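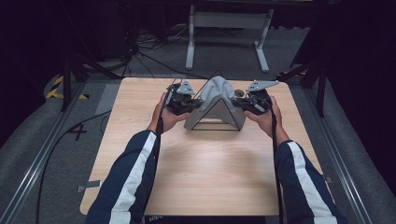 Grey cloth over a black wire frame, on a light wooden tabletop.

Futwood Fabric Terms, release 9

Summary
A word list of textile and household cloth terms, with plain definitions and regional variants. It holds 3,215 entries in British English, drawn from trade leaflets, pattern sheets and interviews with market sellers. It is meant for glossaries, spelling checks and catalogue work.

Contents
terms.csv – one entry per row
variants.csv – regional and older spellings, keyed to terms.csv
sources.txt – short codes for the leaflets and sheets
changes.txt – edits by release

Fields in terms.csv
id: whole number, never reused
term: lower case unless a proper name
class: weave, knit, felt, finish, notion or other
definition: more than 100 characters is flagged for review
source: code from sources.txt, or INT for an interview

Compilation
Mihret Nigatu compiled the first list from the Chala leaflets. Efren Dela Peña added the interview terms and wrote the class rules. Entries with two conflicting definitions were split, and both halves keep a pointer to the old id.

Known gaps
Coverage of finishes is thin. Lace terms were left out of this release – the source sheets disagree on too many names. "Drill" and "duck" have overlapping definitions. The class "other" is a holding place and will shrink.

Format
UTF-8, comma separated, double quotes where needed. Line endings were changed in February; older import scripts may need a fix.

Corrections
Send the id, the proposed wording and a source to Cirilo Tovar. Changes without a source go in the pending file.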